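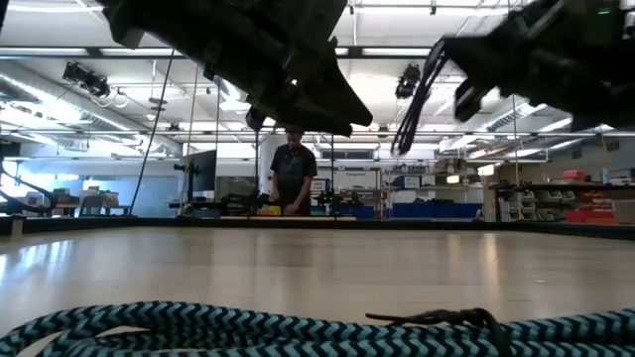 Corkinix Bench Practice Pack for Two-Arm Workstations

Product code 562
Supplied by Skindis, Nestville
Page last revised 8 March 2021

If you have a table with a pair of robot arms over it and people working close by, you will know how quickly the house rules end up on a scrap of paper taped to a monitor. We had exactly that for longer than I care to admit! The Practice Pack is our attempt at putting those rules into a form that a new starter can read over a cup of tea and an old hand can check at a glance before switching on.

It was written by Saadet Güler, who has spent most of her working life around benches like these, and it has been through a good many drafts (the November one was twice as long, and we are all grateful to her for cutting it down).

What the pack covers

The main booklet goes through a working session in the order you would meet it. It starts with the tabletop, which should hold the things needed for the task and very little else, and goes on to parking positions, gripper checks, cables, who may be inside the marked area, and how to hand over to the next person. Each section fits on a single sheet, so you can pin up the ones you need and leave the rest in the folder.

The gripper section is the one customers write to us about most. It asks you to look at the fingers with the arm parked, bring them slowly together and see that the tips line up, and then look again after any bump against the table or the rail, however small it seemed.
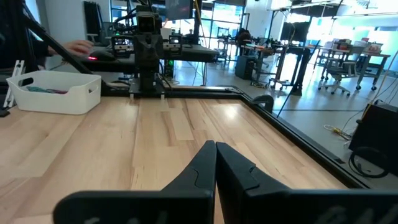
Do the same for both arms, and write it down for each one separately. A single tick for the pair is a habit we would love to see the back of – it is surprising how often one side gets a proper look and the other gets a nod.

Cables and soft items have a section of their own. Braided cord, rope and loose leads are lovely things to practise handling with, but they wander, and a loop that has crept under an arm is easy to miss. The pack asks you to name each soft item on the task sheet, give it a place on the table, and stop the arms before reaching in to tidy it. Floor cables get a short walk-round check at the start and end of the session. 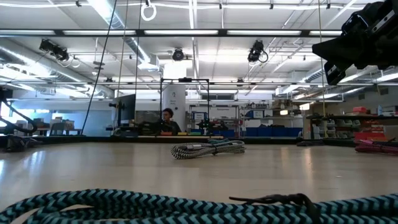 People come next. One person is in charge of the arms at any time, and says so out loud when that changes. Anybody sitting at a neighbouring bench should be told before the arms start moving, even if they have been sitting there all morning and are plainly used to it.

In the box

Main booklet, spiral bound, wipe-clean covers
Set of wall sheets
Pad of 200 session check slips
2 parking position cards, one for each arm
Nieminen clip folder in grey

How it fits with your own rules

Please treat the pack as good practice to sit beside your risk assessment and the maker's manual. It does not replace either of them, and where the manual is stricter, follow the manual. Raimonds Rebane looks after questions from customers and is very happy to talk through a layout that doesn't quite match the booklet – most don't, in his experience.

Ordering

The pack is kept in stock at Nestville. Check slips can be bought separately in cartons of 2000, and replacement wall sheets are sold singly. If you bought the earlier edition, send us the front cover and we will take the cost of postage off the new one.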